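**Rimia swap table is back**

Good news for anybody with a drawer they can't close! The Rimia household swap starts up again in January, and I've already got a cardboard box open on the pink checked tablecloth. Mitali Sivakumar is running it this year (she did the book table last time), and she's after small useful things: tape, chargers, pencils, kids' books, that sort of stuff. Last year's swap moved 600 items, and she'd love to beat it.

Drop-off is at 28 Vernard Street until 3 in the afternoon. One box per household, please, and tape any spare plugs to whatever they belong to.
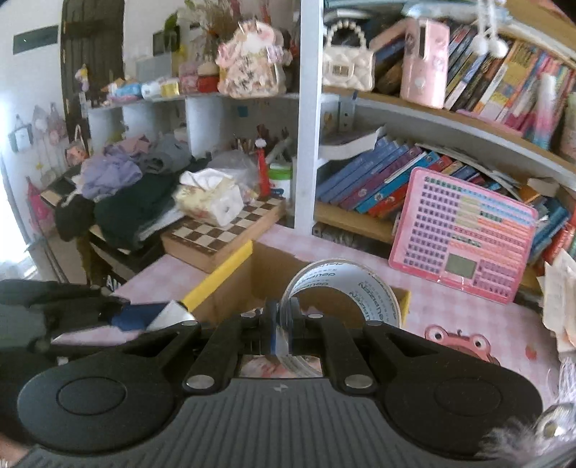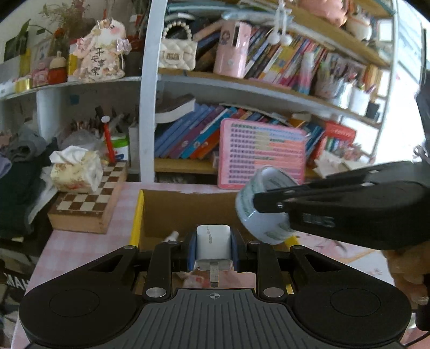 My chessboard is staying home, before anyone asks, and so are the tissues on top of it. The clothes pile I'm still arguing with myself about. Tane Harawira has 13 spare boxes in his garage if you need one, so just knock. Clothing goes in bags, and Mitali will take those at the side door.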